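Sourdough, take three

January, early, coffee going cold next to me. The starter is alive again! I fed it last night before bed, half expecting nothing, and when I came down it had climbed right up the jar and was pushing at the lid.

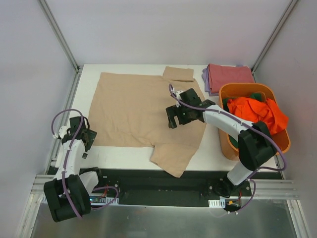 Less water, Iveta wrote back when I told her, you're drowning it, and stop opening the oven every five minutes to look. She's right on both counts (she usually is about bread, and I'm not going to tell her that). My last two loaves came out like doorstops. The first one I could have propped the back gate with. The second had one enormous hole in the middle and everything else was packed tight around it, so a slice of it was basically a picture of a cave with a crust.

So this morning I did it her way. 900 grams of flour for two loaves, salt weighed on the scale for once and not tossed in from the palm of my hand, and the water held back until the dough looked like it wanted more. It felt completely different, stretchy and kind of bouncy, and it didn't glue itself to my wedding ring. I folded it 3 times while I was on the phone with Mikkel, who wanted to talk about the car and got an update on dough instead. Poor guy.

The kitchen is freezing, that's my other problem. The recipe says to leave it somewhere warm and I don't have a somewhere warm. I tried the top of the fridge, then the cupboard next to the boiler, which smells like old sneakers, and ended up putting the bowl in the oven with only the light on. Must put a note on the door!! I preheated over a bowl once in the old apartment and had to chip melted plastic off the rack with a butter knife.

Later, nearly ten at night. Both loaves are out. One spread sideways a bit, but the other one has an ear on it, a real one, all brown and crackly, and it sang when I put it on the rack. I stood there with my head down next to it listening to bread. Then I cut into it way too early, ate the heel with too much butter, and burned my tongue.

Crumb is still tight near the bottom. Maybe a longer rise, maybe a hotter oven, I'll ask Iveta. The sideways one goes to Zawadi tomorrow, and I need to get more flour, the bag's down to dust.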